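Sunau Simulation Cell: Pre-Run Inspection Checklist
Issue 5, 2 May 2018
Applies to: pick tasks on furniture, Prolto scene set 101

Mark each item P (pass), F (fail) or N/A. Comments go under the item they belong to. An F in section 1 stops the run. An F in section 2 is logged and the run may continue at reduced speed.

Section 1. Arm, stand and surroundings

1.1 Base sits fully on the stand, no overhang. P
1.2 Red button on the base side is unobstructed. P
1.3 Fingers open before the descent to the seat. P
Comment: start pose is above the small red item near the armrest. Keep the pillow in the collision model even when it is not the target.
1.4 Floor clear of loose items beside the stand. F
Comment: phone on the floor between stand and sofa. Remove it from the scene file or register it as an obstacle. Unregistered objects are not permitted under the Isero rules, whether or not the arm can reach them.

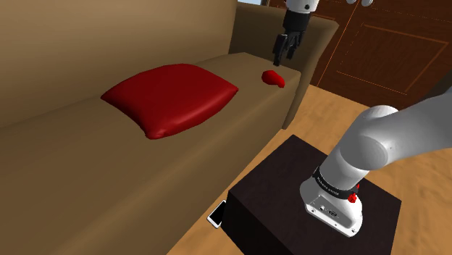 Section 2. Gripper and close-range view

2.1 Pivots and fasteners modelled on the finger linkage. P
2.2 Finger pads aligned at full close. N/A
Comment: check at full close only. Do not judge alignment from an open or partly closed position.
2.3 Clearance between gripper and non-target items. F
Comment: two red items at the gripper, one outside the span at the left and one partly under the linkage and pad at the right. Colour alone can't be used to pick the target. Assign each item its own label before the run and record the label in the log.
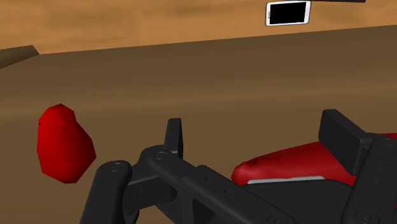
The same applies to any scene where items share a colour or a material. Section 7 of the Sivakumar procedure asks for a separate contact threshold per item, and a single shared value will be marked F at the next review.

2.4 Contact log enabled for both fingers. P
2.5 Speed limit loaded from file, not typed in by hand. P

Open actions
1.4 Correct the scene file and repeat section 1 in full.
2.3 Add labels, then repeat 2.3 and 2.4.
Next review: end of May.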